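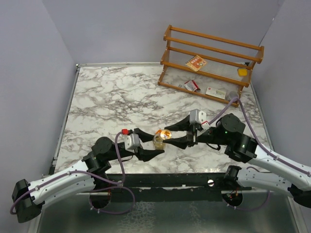 How do you keep moths out of dry food? I live in Drirville, old building, and since February I find them in the flour every week. I wiped everything with vinegar. Paper and thin plastic do not stop them, I have read, so I worry for anything in its original package, like the flat orange and white one on the upper shelf of a wooden rack.

Jedasa372
Glass jars, and freeze new flour for four days. I had the same trouble and it ended only when I did both.

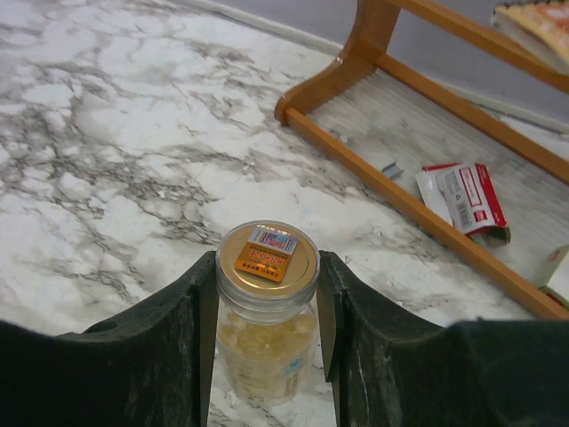 The freezing is the more important part – the eggs come with the flour from the store.

Macedo
I do not agree. Mine came from the neighbor's bird seed. You can freeze all you want, they walk in under the door. Buy the sticky traps.

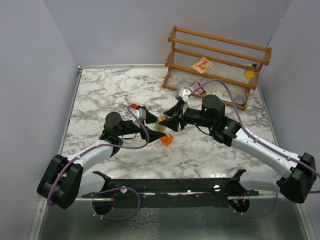 Drarnero
Moderator, Pantry and Storage
Posts: 2000

Traps catch only the males, so they show you the problem but do not solve it. Please check also the screw holes in the cabinets, I found larvae there.

Jedasa372
Thank you, I forgot the holes.

Macedo
My traps worked fine. I will still buy them.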